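The Soap Lady of Zasville Would Like You to Stop Calling Her That

July 13, 2020

Lorraine Parsons has been asked to wash her hands by her governor, her dentist and a recorded voice at the gas station. She finds this funny, having spent 21 years trying to get people in Zasville to care about soap.

"Now they care," she says over the phone. "It took a plague. I'll take it."

Parsons runs Mandura, a soap shop in what used to be the Obradović shoe repair. The Obradović sign is still up over the door. She got a quote for removing it once and decided she could live with it, though she does get asked to fix heels.

She didn't plan on any of this. She was doing payroll for a trucking company in Bukley when her sister gave her a soap-making kit for her birthday, a present Parsons took as an insult. The first batch never hardened. The second took the finish off her kitchen counter.

"My husband asked if I could maybe take up knitting," she says. "So of course I made a third batch."

Her basic bar costs $2 and has no scent, which she regards as its chief selling point. She has strong feelings about scent. Customers have requested bacon, new car and, in one case, "my grandfather." She turned down the grandfather.

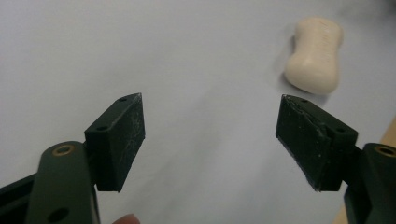

A plain bar, narrow at the waist.

On the subject of shape she can go for some time. Square corners are a punishment, she says, and round bars roll under the tub and stay there until you move. She'd outlaw anything molded like a seashell.

"You can't wash with a seashell. You just sort of apologize to it and put it back."

Business has been odd. In the spring she sold 522 bars in one week, mostly to people who had driven past the shop for years. Then came the doorstep orders, then the man who wanted 44 bars and would not say why. She wrapped them and didn't ask.

Has she been tempted to raise the price?

"My sister says I should. My sister also bought a year of canned peaches, so I'm not using her for strategy."

The shop is open mornings for pickup, with a bell on the sill that she describes as "extremely loud, so one ring is plenty." Classes are on hold until September at the earliest. She isn't sure she misses them. There was always one person who wanted to add glitter.

Before we hang up, I ask how she stores her own soap at home. There is a long pause.

"We've been using the liquid kind," she says. "It was a gift. Don't print that."

She called back later to say I could.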